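Home | Visitors | Site Safety | Forms | Contact
Reading time: 2 minutes

Umevberg Open Day — Demonstration Cell Checklist
Host: Trarnik Workshop, Birthorpe site
Inspector: Natália Kollár

1. Visitor barrier 80 cm from the cell guard: PASS
2. Emergency stop within reach of presenter: PASS
3. Arm speed limited to 50 mm per second with visitors present: PASS
Comment: Limit confirmed at the controller before the 10:30 group.
4. Floor cables covered on the visitor route: FAIL
Comment: One cover missing by Door 318. To be fitted before the afternoon session. 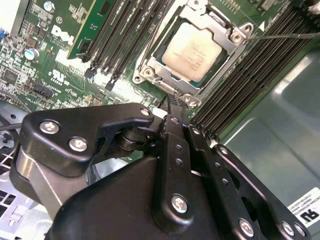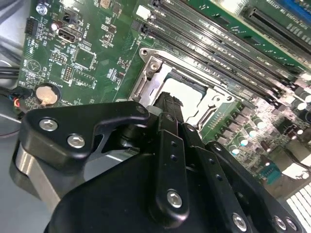
5. Work at the processor socket: PASS WITH COMMENT
Comment: The presenter shall state the pinch points to each group before the arm is enabled. Hands are to stay out of the cell until the arm has been disabled — this includes requests from visitors to point at parts. With the fingers this close to the socket and its metal bracket, the presenter has little room to correct a position by hand. Screws on the gripper plates shall be checked for tightness between groups.

6. Visitor numbers within the hall limit of 200: PASS
7. Eye protection at the barrier: PASS
Comment: Godinho to restock small sizes.

Result: Approved for demonstration once item 4 is closed.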